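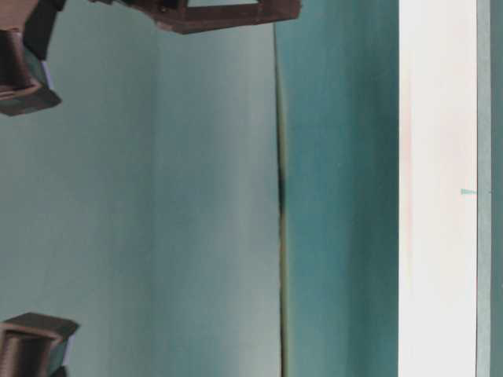
The first figure most buyers ask for is the price of the arm, and Yvette Bouchard tries to move them off it early. She plans handling equipment for Haradby, a finishing and packing business, and her budget sheet begins with the fingers. "The arm is a catalogue item. The fingers are where the quotes differ, and where the money goes when a job changes," she says. A pair of chunky fingers facing each other, with stepped bodies and a flat lip or ledge on each, has more surfaces to specify than a plain parallel pair. Each of those surfaces is priced and has to be drawn again if the product alters.

Haradby's present plan covers one cell for flat goods. Bouchard asked three suppliers to quote against the same sheet: arm, gripper, fingers, mounting, guarding, commissioning and a year of spares. Two came back with a single total. Sallo returned it line by line and was asked to a second meeting.

"I can't compare a total," she says. "If fingers are in there at one set and I need three, I find out in month four."

Her sheet now allows for three sets in the first year, with the drawings to be handed over at purchase. She also carries a line for trial time, set at 35 hours, which finance wanted to remove. It stayed in after a February review.

Charalambos Chrysikopoulos runs the trials and writes the acceptance tests. His batches are 100 cycles each, and a supplier must complete 94 without a person stepping in. A lower score does not end the talks, he says, but it moves part of the payment to a later date. 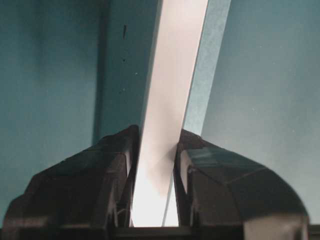 Thin stock is the hardest item to write a test for, according to Chrysikopoulos. Payload is irrelevant and the published grip force says little. What he records is the attitude of the piece after closing. A long white strip held upright between two fingers may still lean diagonally, with a narrow gap left between it and one of them, and the test has to state whether that counts as a pass. "If the next station is a slot, the lean matters. If it is a tray, it doesn't," he says. "Write down which before you order."

He would also budget for a wrist camera at the outset. Adding one later means new cabling, a changed tool weight and a repeat of the safety paperwork. Bouchard agrees on the camera but keeps it as a separate line, so that it can be deferred if the guarding quote rises.

The order is expected to be placed once Aryee has confirmed the floor loading. Delivery is quoted at 233 days for the arm and rather less for everything else. Bouchard intends to take the gripper first and test it on a bench stand.

Related items
Ballimow revises its spares contract
Leasing or buying: notes on a first cell
What to ask for in a finger drawing
Writing an acceptance test for mixed stock
Guarding quotes compared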